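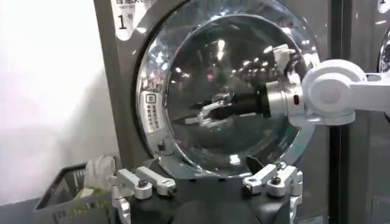
Teodoro Dela Peña wrote in the build log that the door glass should be left out of the calibration altogether, as the ceiling lights show up in it and the corner finder treats them as marks. His comment has been adopted. The order of steps in this section has changed from the previous issue: the wrist camera is now set up against the front panel and the chrome rim, and the glass is masked before any points are taken.

Section 2. Setting up the wrist camera and the door approach

2.1 Scope

This section covers the Fandeck two-arm build as assembled at the Jornbridge workshop, working on a front-loading washing machine with a round door. It assumes that both arms are mounted, that the bases are bolted down and that the joint zero procedure has been done. It does not cover loading or unloading of the drum.

In this section the arm carrying the camera under set-up is called the viewing arm. The other is called the reaching arm. Either arm may take either role, but the roles must be entered in the controller before step 1 of 2.4 and must not be swapped part way through.

Firmware build 2179 or later is required on the Ketusby controller. Build 2064 will run the set-up but does not save the mask, and the mask will have to be drawn again at every start.

2.2 Before you start

You will need:

Hex keys for the finger bolts and the camera bracket
The Tjoa calibration card, flat and free of creases
Low-tack tape
A steel rule
A soft cloth
Reusable cable ties

Isolate the washing machine at the wall and turn off the water. Close the door and leave it closed until 2.6. Wipe the rim and the glass.

Remove anything loose from the floor within reach of either arm. Laundry baskets may stay beside the machine once calibration is finished, on the side away from the reaching arm. Do not leave cloth hanging over the edge of a basket where the viewing arm will pass.

CAUTION: Keep the stop button within reach of the person at the keyboard. If a second person is working on the grippers, that person holds the stop button.

CAUTION: The finger edges are not deburred on all sets. Check with the cloth, not with a bare hand.

2.3 Fitting the camera and routing the cable

1. Power down both arms and wait for the status light on each wrist to go out.

2. Slide the camera bracket onto the wrist with the lens facing the fingertips. Fit both bracket screws finger tight.

3. Run the camera cable along the outside of the wrist. Leave a loop large enough for the last joint to turn through its full travel in both directions.

4. Tie the cable at the wrist and again at the joint housing below it. Do not tie it to the gripper body.

5. Turn the last joint by hand to each end of travel. The cable must not go tight and must not cross the lens.

6. Tighten the bracket screws, working from one to the other in small turns. Check that the bracket has not rotated.

7. Check the finger bolts on both grippers. A loose finger bolt will show up later as a drift in the tip position and is easily mistaken for a camera fault.

Note: If the cable has to be replaced, repeat the whole of 2.3 and 2.4. A new cable is usually stiffer and pulls the bracket slightly off line.

2.4 Aligning the view

1. Power up the controller, then the viewing arm, then the reaching arm. Enter the roles.

2. Park the reaching arm clear of the machine.

3. Open the viewing arm's gripper fully.

4. Look at the live view. One finger should enter at the lower left and the other at the lower right, with the gap between them near the middle of the picture. If one finger sits higher than the other, loosen the bracket screws, turn the bracket and tighten again.

5. Close the gripper slowly. The tips should meet on the vertical centre line. A small sideways error can be taken up in software under Camera, Offset. An error larger than the width of one fingertip must be corrected at the bracket.

6. Open the gripper again and save the view as the reference.

7. Move the viewing arm to the stand-off position, square to the washing machine panel. Set the stand-off with the steel rule: 59 mm from the open fingertips to the panel face.

8. Tape the calibration card to the flat part of the panel, clear of the door, the rim and any labels. Keep the card level.

9. Run Calibrate, Panel. The arm will move through a set of short tilts and return. Do not lean on the machine or the bench while it is moving.

10. When the controller reports that the panel plane has been accepted, remove the card and the tape.

Note: If the panel plane is rejected, check the card for glare first. Turning off the light directly overhead is usually enough. If it is rejected again, repeat from step 7.

Note: In a room with more than one machine, part of the next door rim may come into view at the side. It does no harm at this stage, but it must be excluded in 2.5 or the rim fit may settle on the wrong door.

2.5 Masking the glass and fitting the rim

Tinted glass in a polished rim gives poor results with depth matching. Reflections move as the camera moves, and the reaching arm's fingers can look washed out when they are in front of a bright patch. For this reason no depth point is taken from the glass, and the position of the reaching gripper over the door is worked out from its joint angles.

1. With the viewing arm at stand-off, open Mask, New.

2. Place points around the inside edge of the rim. Stay just inside the metal. Close the shape.

3. Set the mask type to Ignore depth. Do not use Ignore all, which also hides the reaching gripper from the collision check.

4. Draw a second mask over any part of a neighbouring machine at the edge of the view. Set this one to Ignore all.

5. If a label or sticker sits on the rim, place a small mask over it as well. Printed characters give strong corners and pull the rim fit to that side.

6. Open Fit, Circle and select the outer edge of the rim. The overlay should follow the metal all the way around. Bright sections on the upper curve may appear broken in the preview; this is acceptable if the overlay itself is continuous.

7. Save the masks and the fit under the same name. The controller will not load one without the other.

Note: Draw the masks under the lighting that will be used in normal running. Daylight and ceiling light need separate sets.

2.6 Teaching the approach

The reaching arm comes in from the side, level with the door and across the front of the glass. It is taught by hand at low speed and then played back.

1. Set the speed limit on both arms to Teach.

2. Hold the viewing arm at stand-off. Confirm that it is locked by pressing lightly on the wrist.

3. Free the reaching arm and guide it by the wrist, keeping your hands off the gripper body. Bring it in from the side until the fingers are in front of the glass. Record this as Approach.

4. Check the view from the camera. The two grippers must not overlap in the picture except at the fingertips. If they do, raise the reaching arm or back off the viewing arm and record again.

5. Guide the reaching arm towards the grip side of the door, opposite the hinge. Record the point just short of contact as Touch.

6. Move in until the fingertips meet the edge of the rim and record as Contact. The force reading should rise and settle. If it keeps climbing, back off and record a shallower point.

7. Return by the same path and record Clear.

8. Leave the area, pick up the stop button and play the sequence once at Teach speed with the door closed.

9. Release the door catch by hand, leave the door resting on its seal and play the sequence again.

CAUTION: Do not use the rim as a rest for the reaching wrist. The arm will hold position against it, but the hinge takes the load and the rim fit in 2.5 is no longer valid once the door has shifted.

CAUTION: Never teach from the hinge side. The door will swing into the viewing arm.

Note: Hinge side differs between machines. Check the actual door and do not rely on a sequence copied from another set-up.

2.7 Checks after set-up

Carry out these checks in order. If one fails, go back to the section shown and work forward again from there.

Fingers in view match the saved reference: if not, 2.4
Cable free at both ends of wrist travel: if not, 2.3
Rim overlay continuous, with no jump when the room lights are switched: if not, 2.5
Reaching gripper shown in the collision view over the glass: if not, 2.5, step 3
Contact force steady over repeated runs: if not, 2.6, step 6

Record the firmware build, the mask name and the initials of the person who did the set-up on the card inside the controller lid. Put the speed limit back to Normal only after the card has been filled in.

2.8 Faults seen during set-up

Rim overlay slides to one side. A sticker on the rim has not been masked, or the neighbouring rim is still in the fit. Redraw the masks.

View shakes when the reaching arm moves. Both arms are on the same bench rail. Tighten the rail clamps. If the shake remains, lengthen the pause before each picture is taken.

Status light on the reaching wrist stays red after start-up. Check that the roles were entered before the arm was powered. Power down, enter the roles and start again.

Controller reports Plane lost during 2.6. The washing machine has moved. Check its feet, level it and repeat 2.4 from step 7.

Mask missing after restart. Check the firmware build against 2.1.

Issue date of this section: 11/25/23. The door opening sequence past the first release of the seal is covered in Section 3.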